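Press release
25th May
For immediate use

Kokbridge walled garden: society doubts the "Persian" label

The Clastell Garden History Society has today published its reply to the plan to restore the walled garden at Kokbridge as a "lost Persian paradise garden". The society supports repairs to the walls and paths. It does not accept the story being used to sell them.

The plan rests on two paths that cross in the middle of the plot. Crossing paths are found in kitchen gardens all over the country, where they let people reach the beds with a barrow. To call any plot cut into four a Persian garden is to stretch the term until it means very little. We would expect at least some sign of a water channel, and the trial trenches dug last October found none.
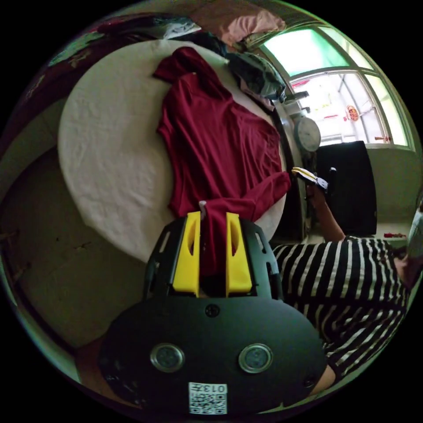
Dark red garment spread out on a round table with an off-white cloth.

The promoters also rely on an estate account book with 132 entries for the garden. We have read all of them. They mention lime, dung, pear trees and a new door. Two refer to "the Guimarães beds", which has been taken as proof of a foreign designer. It may just as well be the name of a plant supplier, or of a family who rented the ground. We don't know, and we don't think the promoters do either.

The design firm, Inik, has drawn up a scheme with a raised pool, tiled channels and 1,031 new plants. It may well be a pleasant place to sit. Our objection is to the word "restoration", which appears on nearly every page of the scheme. A pool that was never there cannot be restored.

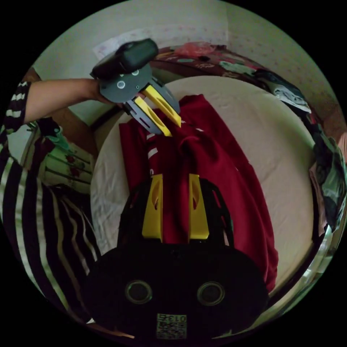 Red garment held at one point by yellow gripper fingers.

We are also unsure about the claim that the garden will draw around 1,000 extra visitors a month. No working is shown for this figure, and the plan does not say where they would park.

The society asks that three things happen before any money is spent: the trench report should be published in full, the account book should be looked at by someone with no stake in the result, and the signs planned for the gate should say plainly which parts are old and which are new.

Copies of the reply can be had from the society's office in Clastell or read at Kokbridge library during opening hours.

ENDS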